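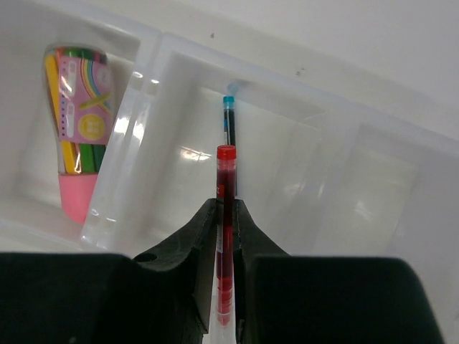
开放日看机器人收笔:慢一点没关系,说清楚更要紧

霍尔伍德(Holwood)的开放日我去了一个上午。会场不大,进门登记,领一张纸质的参观单,然后自己走。单子上列了几个展位,我看得最久的是内斯特德(Nerstead)做的桌面整理演示。内容很简单:机械臂用两根黑色的夹指夹住一支笔,对着一个透明磨砂的分格收纳盒干活。我看屏幕上的腕部画面时,夹指正夹在一支红笔的笔帽下面一点,笔是竖着的,后面还有一支浅蓝色笔帽的细笔斜靠在中间那一格里,左边一格放着一筒彩色铅笔。

这样的东西谁家书桌上都有。我觉得把它拿出来演示是对的,这篇文章想说说为什么,也说说我不满意的地方。

先说选题

过去看过的开放日,多数喜欢拿大家伙撑场面。搬箱子,码垛,或者让机械臂跟着音乐摆动。观众举起手机拍一段,走的时候记得很热闹,问他这台机器能干什么,他说不上来。收笔不一样。每个站在那里的人都收过笔,知道哪里容易,哪里别扭。机器夹歪了,观众不用别人解说也看得出来。

这就等于把评判的权力交给了观众。主办方敢这么做,我是佩服的。一支笔很细,圆的,表面光滑,夹得松了会转,夹得偏了会斜。透明的盒子又是一个难处。塑料反光,格子的隔板在画面上是一道道白亮的边,盒底也有反光,人看一眼知道那是光,机器未必知道。展位上的工程师讲,他们最初用的是不透明的灰色盒子,后来才换成现在这种,换完以后成功率掉了一大截,花了很长时间才补回来。我愿意相信这个说法,因为它对他们自己没有什么好处。

再说节奏

演示很慢。我旁边一位带孩子来的父亲看了一会儿,小声说这还不如自己放。孩子倒是没走,一直盯着屏幕。

“不如自己放”这句话,几乎每次机器人演示都有人说,说得也没错。拿一支笔放进盒子,人用不了两秒。但我认为拿速度来否定这件事,问错了问题。办公室里没有人会专门买一台机械臂来收笔。收笔是一道练习题,做题的意义在于同样的本事以后可以用到别处,比如实验室里的试管,药房里的小瓶,维修台上的细零件。这些地方,慢一点往往可以接受,拿错、拿掉就不行。

所以我不太赞成有些展位把视频加速播放。霍尔伍德那天就有一个展位这么做,屏幕角上写着倍速,字很小。内斯特德没有加速,现场多慢就是多慢。看的人会少一些,留下来的人看到的是真东西。

数字应该怎么给

展位旁边立着一块白板,上面写着前一天试运行的结果:100次抓放,71次一次完成。剩下的,有的重试后完成,有的由人接手。

71这个数不好看。换一家公司,可能会把重试后完成的也算进去,写一个更高的百分比,或者干脆只写“高成功率”。白板上这样写,我认为是那天上午最值得学的做法。观众看到71,再看现场,两边对得上。我站着看的那段时间里,有顺利的,也有夹起来又放下重新对位的。如果白板上写的是99,那么每一次重来都会让人觉得受了骗。

不过白板只写了一半。失败是怎么失败的,上面没有。是没看见笔,还是夹住了又滑脱,还是放的时候碰到了隔板?这三种情况对使用者来说完全不同。没看见,停下来等人就行;滑脱,可能要弄坏东西;碰到隔板,在盒子这里无所谓,换成玻璃器皿就麻烦了。我问了工作人员,对方答得上来,说放入阶段的问题最多。既然答得上来,就应该写在板上。大部分观众是不会开口问的。

腕部画面要不要给人看

这次布置里有一个细节,我看法和同行的朋友不一样。机械臂旁边放了一块屏幕,实时显示装在腕部的小相机拍到的东西。朋友认为没有必要,普通观众看机械臂本身就够了,屏幕上一大块黑色夹指挡着,看久了不舒服。

我认为应该放,而且应该放得更大。从外面看,机械臂像是什么都知道,俯下去,夹住,抬起来。从腕部看,才知道它能依靠的画面其实很有限。夹指占去下面一大块,近处的东西被挡住一部分,右边那一格在光线下白蒙蒙的,边界都不清楚。看过这个角度,再看它犹豫、重来,就不会觉得它笨,也不会觉得它神。公众对机器人的误会,多半出在这两头。

屏幕旁边如果有两句说明就更好了。哪些画面是给机器用的,哪些只是给观众看的,现场没有写。还有一个问题也该写清楚:当天的画面存不存,存下来做什么用。小相机俯拍桌面,观众把手伸过去就会入镜。我看见有孩子伸手去指盒子里的彩色铅笔,工作人员拦了一下,理由是安全。安全当然是第一位的,入镜的事也应该有人讲一声。

关于“谁来收尾”

隔壁是亨特(Hunt)和卢萨德(Lusard)合办的展位,演示的是小件分拣。两边放在一起看,正好可以比较一件事:机器做不成的时候,谁来管。

亨特和卢萨德那边,出了问题机器就停,亮灯,工作人员过去复位,再接着来。整个过程不解释。内斯特德这边,工作人员会先说一句,刚才它没有对准,现在我把笔放回去。听起来只差一句话,给人的印象差很多。前一种做法,观众会觉得是故障;后一种做法,观众知道这是工作的一部分。

真实的使用环境里也是这样。引进一台机械臂,宣传册上写的是它做成的那些事,落到班组里,每天占用人力的是它没做成的那些事。谁去复位,复位一次要多久,这个人本来的活由谁顶,很少有报价单会写。我在工厂里做过几年排产,见过设备到位以后,原来的岗位没有减,反倒多出一个守着机器的人,而且这个人没有名分,工时算在别人头上。开放日是公众和采购方少有的能当面看到这一段的机会,主办方不应该把它藏起来。

给下一次的几条意见

霍尔伍德说七月还会再办一次。如果还保留桌面整理这个演示,我有几条具体的意见。

盒子和笔应该让观众来摆。那天的摆放都是工作人员做的,手法很熟。蓝帽的笔斜靠着,看上去随意,但究竟是随意还是练过的位置,观众没法判断。让观众自己往格子里扔几支笔,成绩可能会掉到很难看,也没有关系,写在白板上就是了。

白板上的结果要按失败的种类分开写,理由前面说过。

讲解的时间要留够。当天每场讲解35分钟,其中大半在介绍公司,讲到夹指怎么判断力度的时候已经到点了,提问只收了两个。公司介绍可以印在纸上,让人带走看。

最后一条是椅子。看慢的东西需要坐着看。那个展位前面一把椅子也没有,几位年纪大的参观者站了一会儿就去了休息区,而休息区看不到机械臂。加一排折叠椅花不了多少钱,登记处后面的墙边就靠着一摞,没有打开。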